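Projektbericht: Lohnt sich Reparieren? Eine Umfrage zu alten Computern im Stadtteil

Kurs Umwelt und Wirtschaft, Vinh Trình und Thu Thái

2. Fragestellung

Überall liest man, dass die Leute ihre Geräte gern länger nutzen würden. Wir waren da von Anfang an skeptisch. Wer »gern« ankreuzt, hat noch keinen Schraubenzieher in der Hand gehabt und auch noch keine Rechnung bezahlt. Deshalb wollten wir wissen, was mit alten Rechnern wirklich passiert: Keller, Wertstoffhof, Verkauf oder Reparatur.
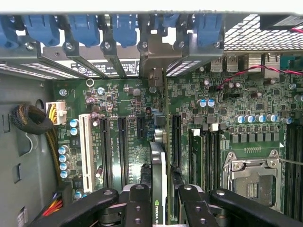
Letzte Änderung dieser Seite: Oktober, 16:40 Uhr

Befragt haben wir 129 Personen, die meisten an einem Samstag vor dem Einkaufszentrum, den Rest über das Portal Udedex. Dass das keine repräsentative Stichprobe ist, wissen wir. Wer am Samstag Zeit für zwei Schüler mit Klemmbrett hat, ist vermutlich geduldiger als der Durchschnitt.

3. Ergebnisse

Fast alle fanden Reparieren »wichtig« oder »sehr wichtig«. In den letzten Jahren selbst einen Computer reparieren lassen hatten genau sieben. Das ist wenig, auch wenn man abzieht, dass manche Geräte nie kaputtgehen. Am häufigsten genannt wurde der Keller, oft mit dem Zusatz, man müsse da »irgendwann mal ran«.

Als Grund wurde meistens der Preis angegeben. Wir halten das nur für die halbe Erklärung. Der Laden Huster verlangt für die Fehlersuche eine Pauschale, die fast niemand der Befragten kannte. Man kann schlecht behaupten, etwas sei zu teuer, wenn man nie gefragt hat. Die Initiative Odia repariert sogar gegen Spende und hat nach eigener Auskunft trotzdem freie Termine.

Auf der Webseite von Odia steht, man habe schon rund 3366 Geräte »gerettet«. Auf Nachfrage kam heraus, dass auch Geräte mitzählen, die nur gereinigt wurden. Wie viele davon ein Jahr später noch in Betrieb waren, konnte man uns nicht sagen. Wir haben die Zahl deshalb nicht in die Auswertung übernommen.

Ein gesteckter Speicherriegel oder eine Grafikkarte im Desktop-PC lässt sich oft selbst wechseln. Bei vielen flachen Laptops ist der Speicher dagegen verlötet. Gekauft werden laut unserer Umfrage trotzdem vor allem Laptops, auch von denen, die Reparierbarkeit »sehr wichtig« finden.
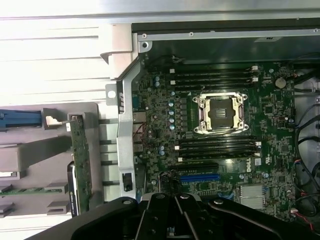

4. Kritik an der eigenen Arbeit

Die Frage »Ist Ihnen Reparieren wichtig?« war schlecht gestellt - wer sagt da schon nein? Außerdem haben wir das Alter nur grob erfasst. Ob ein Reparaturbonus etwas ändern würde, können wir mit unseren Daten nicht beantworten, und wir misstrauen allen, die das nach so einer Umfrage könnten.

Kommentare (3)

Nông: Gute Arbeit, aber die Pauschale bei Huster hätte ich gern als Betrag gelesen.

keller_ost: Bei mir stehen 2 Rechner unten. Fühle mich ertappt.

Thu Thái: @Nông Der Betrag steht im Anhang, der Link fehlt noch.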